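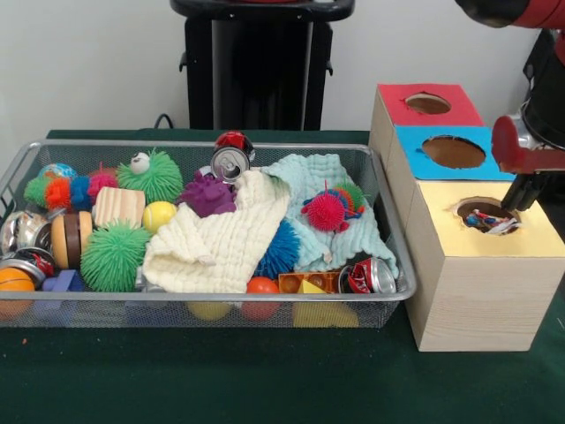 Huệ Ông
Studentische Projektbearbeiterin, Projektseminar Textilprüfung

Farbänderung baumwollener Tischtücher nach wiederholter Haushaltswäsche
Projektbericht, Kurzfassung

1 Aufgabenstellung

Untersucht wurde, wie stark dunkel gefärbte Baumwollgewebe bei wiederholter Wäsche ihre Farbe verändern und welchen Anteil das Waschmittel daran hat. Die Betreuung lag bei Gerardo Dumlao. Die Messungen am Spektralphotometer führte Ramil Catacutan durch.

2 Material

Verwendet wurde ein leinwandbindiges Gewebe aus 100 % Baumwolle, reaktiv gefärbt, Farbton Dunkelgrün, bezogen als Ballenware von der Weberei Kwiatkowski. Aus der Ware wurden 32 Proben zugeschnitten und an den Kanten umkettelt. Die Schnittkanten liegen fadengerade, der Randbereich des Ballens wurde verworfen. Als Waschmittel dienten ein Vollwaschmittel mit Bleichmittel (Bezeichnung Tullau) und ein Colorwaschmittel ohne Bleichmittel (Bezeichnung Gernum).

3 Durchführung

Die Proben wurden in zwei gleich große Gruppen geteilt und bei 40 °C gewaschen, jede Gruppe mit einem der beiden Mittel. Die Trocknung erfolgte liegend und ohne direkte Sonneneinstrahlung. Vor der Messung lagerten die Proben im Normalklima. Gemessen wurde nach null, fünf, zehn und zwanzig Wäschen, jeweils an vier Stellen je Probe. Angegeben ist der Farbabstand ΔE*ab gegenüber dem Ausgangszustand.

4 Ergebnisse

Nach zwanzig Wäschen betrug der mittlere Farbabstand bei Tullau 4,6 und bei Gernum 1,9. Der größte Teil der Änderung entfiel in beiden Gruppen auf die ersten fünf Wäschen. Die Helligkeit L* nahm zu, der Buntton blieb nahezu konstant. An den umkettelten Kanten waren die Werte durchgehend höher. Sie gingen nicht in die Mittelwerte ein.

5 Fehlerbetrachtung

Die Wasserhärte wurde nicht überwacht. Eine Probe der Gruppe Gernum wies nach der zehnten Wäsche eine Knickfalte auf und wurde von der weiteren Auswertung ausgeschlossen. Der Einfluss der Faserabspreizung auf die gemessene Helligkeit lässt sich mit dem gewählten Aufbau nicht von der Farbstoffabgabe trennen. Eine Messung der Waschflotte ist für das Folgeprojekt vorgesehen, das Chia-hao Hsueh übernimmt.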